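Nasuteo will Beschwerden über Wackeltische mit App lösen

Coworking-Anbieter verspricht weniger Ärger mit Möbeln, Mieter bleiben skeptisch

Der Coworking-Anbieter Nasuteo will ab Juni alle Arbeitsplätze in seinen Häusern über eine eigene App verwalten. Wer einen Schreibtisch mietet, soll dann vor Arbeitsbeginn den Zustand der Platte bestätigen und Schäden melden. Das Programm heißt Utell, kostet die Mieter nach Angaben des Unternehmens nichts und soll, so steht es in der Ankündigung, "das Verhältnis zwischen Mensch und Arbeitsplatz neu ordnen". Was damit gemeint ist, blieb bei der Vorstellung am Vormittag weitgehend offen.

Klarer ist, was im Kleingedruckten steht. Wer einen Kratzer, einen Fleck oder eine Kerbe nicht innerhalb von 20 Minuten nach Betreten des Platzes meldet, gilt künftig als möglicher Verursacher. Bis zu 29 Euro Bearbeitungspauschale kann Nasuteo in solchen Fällen einbehalten, die eigentliche Reparatur kommt hinzu. Geschäftsführer Gilmar Arruda nannte das eine "faire und transparente Lösung". Bisher habe am Ende die Gemeinschaft für Schäden gezahlt, die Einzelne angerichtet hätten. Wie hoch diese Kosten waren, wollte er auf Nachfrage nicht sagen.

Betroffen sind nach Unternehmensangaben nearly alle der 600 Plätze, also auch die tageweise vermieteten. Gerade dort dürfte das Verfahren schwierig werden. An einem Tagesplatz sitzen morgens andere Leute als am Nachmittag, und nicht jeder Mieter hat Lust, vor der ersten Mail eine Tischplatte abzusuchen. Orsolya Somogyi, Übersetzerin und seit der Eröffnung Mieterin im Haus am Ankrah-Platz, rechnet mit Streit. "Ich habe in der Zeit drei Netzteile durchgescheuert und bestimmt auch mal eine Tasse ohne Untersetzer abgestellt. Das nennt man Benutzung", sagte sie. Im Mietvertrag sei die gewöhnliche Abnutzung bislang ausdrücklich abgegolten. Ob diese Klausel weiter gilt, habe ihr im Büro des Anbieters niemand beantworten können.

Nasuteo verweist auf einen Probelauf, der 2 Monate dauerte. Die Beschwerden seien in dieser Zeit deutlich gesunken, heißt es in der Mitteilung. Zahlen dazu gibt es nicht. Auch bleibt unklar, ob sich die Mieter weniger beschwerten, weil die Möbel besser wurden, oder weil jede Meldung nun mit Foto, Platznummer und Unterschrift auf dem Telefon abgegeben werden muss. Lertchai Inthanon, der die App für das Unternehmen entwickelt hat, räumte ein, dass man diese Frage nicht untersucht habe. Man werte aber "laufend aus".

Zweifel gibt es auch an der Technik. Utell soll anhand der Fotos erkennen, ob eine Stelle schon beim Vormieter vorhanden war. Bei der Vorführung gelang das auf einer hellen, glatten Platte ohne Mühe. Für die älteren Tische aus Holz, die in mehreren Häusern stehen, wurde kein Beispiel gezeigt. Die Tischlermeisterin Efua Adjei, die früher selbst Büromöbel aufgearbeitet hat, hält das für die eigentliche Schwachstelle. Maserung, Astansätze und Verfärbungen sähen je nach Licht jedes Mal anders aus.

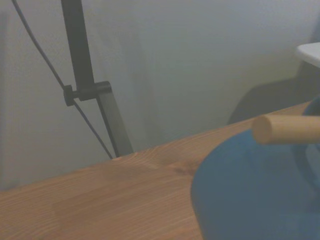 Eine kleine Macke an der Kante sei mit Wachs in wenigen Minuten ausgebessert, sagte Adjei. Dafür brauche es keine Datenbank und erst recht keine Pauschale. Wer Holz in einen Arbeitsraum stelle, müsse damit leben, dass man ihm die Arbeit ansehe.

Offen ist außerdem, was mit den Bildern geschieht. Nach den Nutzungsbedingungen darf Nasuteo sie "zur Verbesserung der Dienste" speichern, eine Frist ist nicht angegeben. Auf manchen Aufnahmen dürften auch Unterlagen oder Bildschirme zu sehen sein. Bernice Abubakari, die Mieter in Vertragsfragen berät, empfiehlt deshalb, den Platz vor dem Fotografieren leer zu räumen und sich eine Kopie jeder Meldung selbst zu schicken. Zustimmen müsse den neuen Bedingungen vorerst niemand, solange der alte Vertrag laufe. Das Unternehmen sieht das anders und will die Türcodes mit dem Start nur noch über die App ausgeben.

Ein Informationsabend für Mieter ist geplant. Er soll unter dem Titel "Event" im Erdgeschoss am Ankrah-Platz stattfinden, Beginn ist um 18 Uhr. Fragen müssen vorab eingereicht werden, und zwar über Utell.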